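Restex Project: Final Report of the Student Team
Submitted to the Engineering Department, November 16, 2019

Purpose of the Project

The Restex project was carried out by the robotics class as its required team project for the year. The task set by the department was to program a simulated robot arm with a two-finger gripper so that it could move through a furnished room, find a named object and bring it to a marked place. No physical arm was used. All work was done in simulation, on the computers in the Mwakyusa Building.

Work began in March with a study of the simulator and of earlier class reports. The team was then split into two groups. The first group was responsible for arm motion and gripper control. The second group built the rooms and handled the view from the camera mounted at the wrist.

The Simulated Rooms

The rooms were made with the Kemow room set, which lets the user choose wall colors, doors, windows, skylights and furniture from a list. The team decided early that strong, plain colors should be used for the large surfaces. In the first rooms, which were all pale gray, the program often failed to tell a wall from a ceiling, and it was hard for the students reading the recordings to know which way the wrist was pointing. After the colors were changed, both problems became much easier to deal with.

Control Program

The control program, named Rernex by the team, has a search stage and a grasp stage. During the search stage the wrist turns through a fixed set of directions, including straight up, and stores one view for each. The upward view was added at the request of the second group. It gives the program a clear reading of the ceiling and of the tops of the walls, and from this the heading of the arm can be worked out before any object has been found.

During the grasp stage the fingers are opened fully, the wrist is brought over the object, and the fingers are closed until contact is reported. If contact is not reported within the time limit, the program backs away and returns to the search stage.

Testing

The program was run 200 times before the change to the search stage and 200 times after it, using the same starting positions. Runs in which the simulator stopped for reasons unrelated to the program were repeated. The later runs showed fewer failed searches. Failed grasps did not change in any clear way, as the grasp stage was the same in both sets.

Most of the remaining search failures took place when the arm began close to a corner. The team made three attempts to correct this by changing the order of the directions, and the last of these was kept in the submitted version.

Remaining Work

The grasp stage still treats every object as though it were a box, and round objects are often pushed away as the fingers close. The department has agreed that the room files and the control program may be passed to next year's class. Students continuing the work should read the notes on wrist direction before changing the search stage, and should keep the finger shapes in the wrist view when comparing new recordings with the old ones. 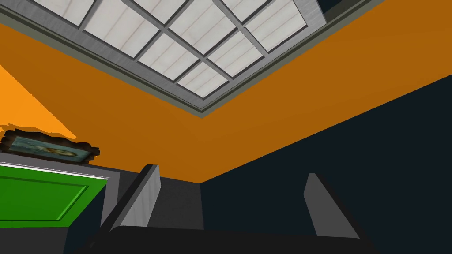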